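The chair nobody sits in

1,307 shares
19 comments

The table came first, as tables do. It was white, it was long enough to lie down on, and it had been bought second-hand from Watkins, the office clearance people on the ring road, by somebody who believed that a big room with a table in it was a finished room. The chair was thrown in. Jericho Bautista remembers the man at Watkins wheeling it out to the van with one finger, like someone getting rid of a dog.

"I said we didn't need it," he says. "He said everyone needs a chair."

I have come to Civby to look at the furniture, a sentence I have now had to repeat to a hotel receptionist and to my mother. My interest is in large shared workrooms, the sort that used to be something else, and in how they fill up. People who would agonise for a month over a bedside lamp will take on a room the size of a swimming pool and furnish it in an afternoon with whatever fits in a van. Then they spend years walking round the results.

Civby's workroom is a good specimen. It has a white corrugated ceiling with beams across it, long fluorescent lights, and a glossy pale floor of the kind that shows every footprint and forgives nothing. Down one wall there are large windows, and after these comes a row of tall grey lockers. Nothing in the place was designed to be looked at, and after an hour or two I had grown fond of it.

Joanne Staniforth used to plan offices for a living, and she now goes round them with people like me and sighs. Her theory is that every room has a piece of furniture that everyone stands next to. In a house it's the kitchen worktop. In an office it was the photocopier, until the photocopier was moved somewhere sensible and people stopped finding out who was leaving. In a workroom it is the table, and in her experience the provision of a chair makes almost no difference.

"They'll stand at it with something in their hands," she told me. "They'll stand there for twenty minutes. The chair will be touching the backs of their knees." 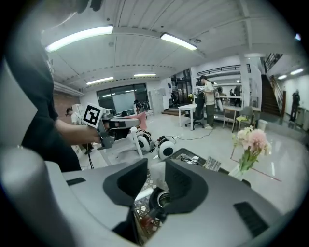

A white table, a black office chair on wheels, and somebody on their feet.

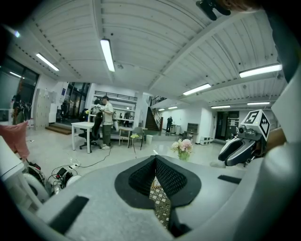
Staniforth puts this down to height. A table bought for sitting at is too low for standing at, so anyone standing lifts the thing they're dealing with up to their chest, and once it is up there the table has no further part to play. It becomes a sort of moral support. She would like to see the whole lot raised by a hand's width, and carries a set of wooden blocks in her car in case anyone asks. Nobody in Civby has asked.

The makers are aware of the problem, in the sense that they've found a way to charge for it. Pundberg, whose catalogue I read on the train, sells a table that goes up and down at the press of a button, and illustrates it with a man in a good jumper gazing across a fjord. Vilhjálmur Brøndum, who designed the thing, was generous enough to speak to me on the phone, and cheerful enough to admit that he doesn't own one. He works at his late father's dining table, standing, with his laptop on a bread bin.

"People will tell you they adjust it daily," he said. "They adjust it on the first day. They show their friends. After this it is a table."

I asked what height it generally ended up at.

"The wrong one," said Brøndum.

Then there are lockers. I have strong feelings about lockers and had hoped to keep them out of this piece, but the Civby row is too handsome to ignore. A tall locker is the only item of furniture that promises you your own front door, and in any shared room the effect on people is remarkable. Adults who will leave a bag containing a passport on the floor of a café will label a locker, fit a padlock to it and store in it one plimsoll.

Florêncio Correia reconditions them. He has a unit behind the railway station where he takes in old Pirkard lockers, straightens the doors and sprays them grey again, because grey is what people want, even when they have telephoned to ask about yellow. He does a steady trade, with a rush every September, when everyone goes back to whatever it is they go back to and discovers they have nowhere to put a coat. What he finds inside would fill a small museum of low ambition: soup sachets, a recorder, swimming goggles, a wedding invitation with the reply card still in it. He once opened a row of 16 and found the same brand of deodorant in every one, which he took to be the remains of either a football team or a very frank conversation.

"Nobody locks up what they use," he said. "What they use is on the floor."

He's right about the floor. The floor is the real storage system of any big room, and every attempt to improve on it ends up as something else for the floor to go round. You buy a shelving unit, and it holds all the things that looked as if they belonged on a shelving unit. The things in daily use stay down below, along with their cables -- and cables, whatever their length when purchased, arrive at a walking route and lie across it. A cloth goes over the top of something for an afternoon and is there the following spring. Staniforth says she can date a workroom by its cloths.

She can also tell you where the sockets are with her eyes shut. They're on the walls, because the room was built for a time when machines stood against walls and people stayed put in front of them. The table is in the middle, because that is where tables go. Everything that happens afterwards happens on account of those two decisions, and neither of them was ever, as far as I could discover, made by anyone.

Mervyn Horrocks has been sweeping floors like this one for 20 years and takes a practical view. Anything with wheels he approves of. Anything without wheels he goes round. The chair, as it happens, is his favourite thing in the building, and he was surprised that I needed this explained.

"It's how I shift the boxes," he said, and gave the seat a pat. "You can get three on that if you don't brake."

I asked whether he had ever sat in it. He thought about that for longer than I expected. Once, he said, to do up a boot -- and it rolled.

Published 18 July 2026

Share this article
Read the 19 comments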